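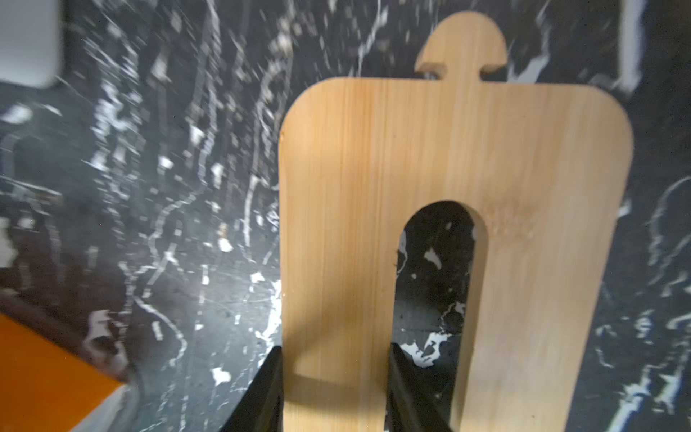 *Wrist camera, Mendau fingers on the bamboo board. One finger is in the slot, the other on the outer edge.*

April 13, 2020 – gripper comparison, thin and flat objects

Continuing the list from the last entry. Same arm, same controller settings, only the fingers change. Today the Mendau fingers (the black tapered ones) against the Trudier parallel pads. The Carhuamaca soft fingers are still not mounted, the adapter plate that Fredy ordered has the wrong hole pattern. He wrote to them already.

Object of the day is the bamboo cutting board. I wanted it on the list from the beginning and Eckhard was against it, he said a board is too easy because you can take it anywhere on the edge. But you can take it well only in a few places. Across the full width it is too wide for both grippers, so the possible grasps are: the strip of wood between the slot and the outer edge, the small round tab on the top, or the flat thickness from the side. I tried the first two today.

**Strip grasp, Mendau.** 14 trials, 14 lifts. In two of them the board turned a little around the fingers during the lift, but it did not fall. The narrow tip is a real advantage. It goes into the slot with enough space that I can be wrong by some millimeters and it still enters.

**Strip grasp, Trudier.** 14 trials, 8 lifts. The other 6 all failed in the same manner: the inner pad touches the rim of the slot before it is inside, the arm feels the contact and stops. When the pad is inside, the hold is better than with the Mendau, I could not see any turning. So the problem is the entry and not the force.

**Tab grasp.** Only Mendau, only a few attempts, I stopped early. The fingers can close on the neck under the tab, where the two notches are, but then the whole weight of the board hangs far from the fingers and it swings when the arm accelerates. Perhaps with a slower profile. Giuliana thinks we should turn the wrist 90 degrees and take the tab from the front and back faces. I did not have time, I leave it for her if she wants.

Notes about the camera:

- Exposure is now fixed. With auto exposure the bamboo became almost white each time it filled the view, and the edge detector lost the slot. Fixed is better, but the right side of the board is still paler than the left. Acceptable.
- There is a curved shadow on the lower left part of the wood, just above the fingers. The segmentation sometimes cuts the board at this shadow and gives me a mask with a bite missing. I think I can solve it with a second lamp from the lower side, please do not move the present one until I have tried.
- The black marble pattern with the white veins is hard for the depth estimate. Many false edges, and when the wrist moves fast, the veins smear. Jairo asked if we can use a plain gray sheet instead. I prefer to keep the marble for this series, so that the numbers can be compared with November.
- The slot is visible until the end of the approach, also with the finger already in it. With the old mount position we lost it much earlier. The new mount stays.

Force: everything was done with current limit 340 in the Cindon controller. This is the raw value from the settings page, I have not converted it to newtons, the conversion table is for the older firmware and I do not trust it. Elvira has the load cell in her drawer and will bring it down when she is finished with the wrist calibration.

One mistake from my side: the first three Trudier trials were recorded with the wrong tool offset (I forgot to change it after the swap). I deleted them and repeated, they are not part of the 14. The log starts at run number 3166, everything before that belongs to the old series with the cups.

To do:

- [ ] Trudier again, with chamfered pads. Fredy can print them, I gave him the sketch.
- [ ] Strip grasp with the board leaning at different angles. Until now it was always upright.
- [ ] Measure the turning in the Mendau grasp, by eye is not enough.
- [ ] Ask Eckhard if rubber tape on the Mendau tips is allowed, or if this counts as a different gripper for the table.
- [ ] Write the tool offset on the gripper itself with a label.

Mendau fingers are still on the arm. If you change them, please load the right offset file.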